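Spare Power Supplies and Cables: Your Questions

Updated September 2019

Welcome to the parts page of the Stesach repair club! We love a good box of cables here, and we get asked about ours all the time. Malou Eyvindsson and Radu Cozma put these answers together. If yours is missing, ask at the bench.
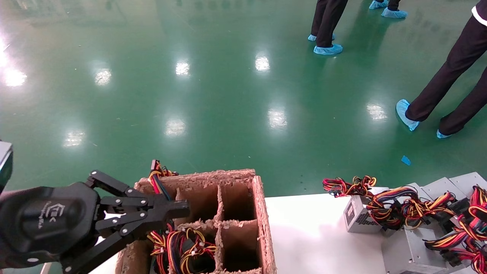
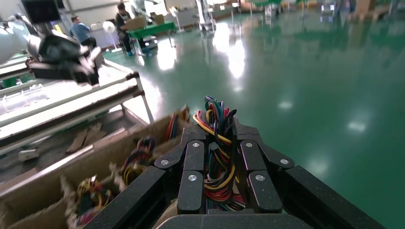 Why do you keep old power supplies at all?

Because they're wonderful! A desktop computer can be worn out in every other way and still have a perfectly good power supply inside. Test it, label it, and it can get somebody's machine going again the same evening.

What's the best box for cables?

A cardboard one with dividers, the kind bottles get shipped in. Each bundle gets its own cell, so you can lift one out without dragging up its neighbors. The dividers do get ragged after a while (ours shed crumbs everywhere), and then you just ask at the grocery store for another. Please don't bring lidded boxes. We like to see the colors from above.

How should I bundle a harness before I put it away?

Lay it out flat first and let the twists fall out. Then coil it loosely, starting at the end without the big connector, and use 2 ties. Leave the main connector sticking up so you can find it again. Tight coils are hard on the wires where they go into the plug, so be gentle.

Do the colors mean anything?

They do, and learning them is half the fun! On a standard desktop supply, black is ground, yellow is 12 volts, red is 5 volts and orange is 3.3 volts. Some makers use all-black wiring, so check the label and the pinout before you trust your eyes.

Can I swap a modular cable from one supply to another?

Please don't, even if it clicks right in. The plugs on the supply end aren't standard, and the wrong cable can kill a drive. Ghassan Nimri lost two that way in July and has asked us to put this in every handout.

May I open a power supply to clean it?

No. The capacitors can hold a dangerous charge long after it's unplugged. Use a soft brush on the vent grille from outside and leave the screws alone.

How do I find the right unit on the shelf?

Look for the number on the masking tape, then look it up in the blue binder. Number 466, for instance, is a short one that fits slim cases. Number 1727 is Brisa's favorite and is not to be loaned out!

How many can I take home?

Up to 3 per member, plus any cables that go with them. Write them in the binder before you leave.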